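## 6. First fill and bleeding the dosing line

By now the Nakier should be level, plugged in and making the low hum that the previous section told you not to worry about. You may stop not worrying about it. The hum is the circulation pump, and from here on it has a job.

This section covers filling the reservoir, getting the air out of the feed line and running the first watering cycle on your seedlings. Set aside an evening. The instructions take less time than that, but you'll want a cup of tea halfway through, and step 7 more or less insists on one.

You will need:

- the reservoir, rinsed
- a jug you don't mind losing to the cause
- one bottle of Kusari feed concentrate (the small one with the childproof cap, also adultproof)
- an old towel
- the 2 mm hex key from section 3, which is under the sofa

**Caution:** Kusari concentrate stains grout, pale wood and fingers. It comes off fingers.

### 6.1 Filling the reservoir

1. Switch the unit off at the wall. The button on the front puts it to sleep, and a sleeping Nakier will still wake up at its appointed hour and try to water things.

2. Slide the reservoir out towards you. It sticks at the halfway point. Lift it slightly and carry on. Hagos Birhane, who designed the runners, maintains that this is a safety stop.

3. Fill with cold tap water to the lower line. If you live somewhere with hard water, leave it to stand overnight in a bucket if you like. It won't soften the water at all, but plenty of our customers find it soothing.

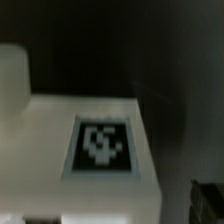

The upper line is for when you go on holiday. Filling to it on an ordinary day does no harm beyond making the reservoir heavy enough to pull a muscle, and slopping a good cupful down the back of whatever cabinet you've put it on.

4. Add two capfuls of concentrate. Stir with something you won't later use for soup.

5. Slide the reservoir home until it clicks. There are two clicks. The first one is lying.

**Note:** If the water turns cloudy after feeding, wait. It clears by morning. If it turns green, you have left the lid off near a window and are now growing algae, at which the Nakier is also very good.

### 6.2 Bleeding the line

Air gets into the feed line whenever the reservoir comes out. A little of it does nothing worse than gurgle. A lot of it stops the water reaching the far end of the tray, where the basil lives, and basil does not suffer in silence. It falls over.

6. Put the towel under the outlet. Loosen the bleed screw by one full turn with the hex key. Don't take it right out. It's black, it's the size of a lentil, and it bounces.

7. Switch on at the wall and hold down the front button until the light blinks. The pump runs at low speed for five minutes. Spitting and coughing noises are normal. This is the tea.

8. When the water runs from the screw in a steady dribble, tighten it again. Finger tight plus a quarter turn is plenty. Tane Paewai, who handles our repairs, can tell from the state of the thread exactly how cross you were. 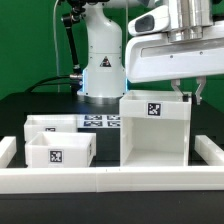
**Do I have to bleed the line every time I top up?**

Only when you've taken the reservoir out completely. If you top up through the flap in the lid with a jug, no air gets in and you can skip straight to 6.3. We put the flap there for this purpose, then made it the same colour as the lid, so most people find it in their second year.

### 6.3 The first cycle

Before you start, have a look at the seedlings. They ought to have at least one pair of true leaves, meaning the second lot, the ones that look like the plant on the packet. The first pair look like every other plant on earth. Watering anything younger than that from below tends to leave it sitting in a bog, and it will sulk and go yellow.

9. Set the clock. Hold the button until the light goes amber, then press once for each hour. Yes, that's up to twenty-three presses for a late riser. Mekdes Fikre in support recommends setting it up at six in the morning, when it takes six presses, and you'll find she is quite serious.

10. Choose a programme:

 | Setting | Suits | Waters |
 |---|---|---|
 | Low | Thyme, sage, anything from a dry hillside | Every third day |
 | Medium | Parsley, chives, most lettuces | Every other day |
 | High | Basil, mint, watercress | Daily |

 Mixed trays should go on Medium. The thyme will be a bit damp and the basil will be a bit thirsty, and both will get by, much as in any shared house.

11. Press and release to start. The pump should run up to speed and the growing mats should darken from the inlet side towards the far end. Check the corners after the cycle has finished. A pale, dry corner means the unit isn't level, in which case go back to section 2 and be honest with the spirit level this time.

12. Empty the overflow tray and push it back under the unit. Rinse it once a week with plain water. Washing-up liquid left in the tray finds its way back to the roots, and lettuce that tastes of lemon freshness is less pleasant than it sounds.

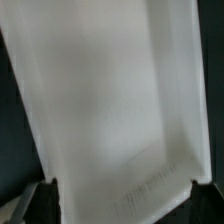
### 6.4 If something has gone wrong

**The light flashes red and the pump won't start.** The reservoir is on its first click. See step 5.

**The pump starts and nothing comes out.** The bleed screw is still open, or there's a kink in the line behind the unit. Pull the Nakier forward by a hand's width and let the line hang.

**Error 61.** The water is too cold for the sensor's liking, generally in February and generally in a conservatory. Let the reservoir come up to room temperature and restart. Don't use the kettle. We've replaced the reservoirs of people who used the kettle.

**It waters at three in the morning.** You lost count in step 9.

If none of that helps, ring support and have your serial number ready. It's printed on the underside, so read it before you fill the reservoir, and write it here: ______________________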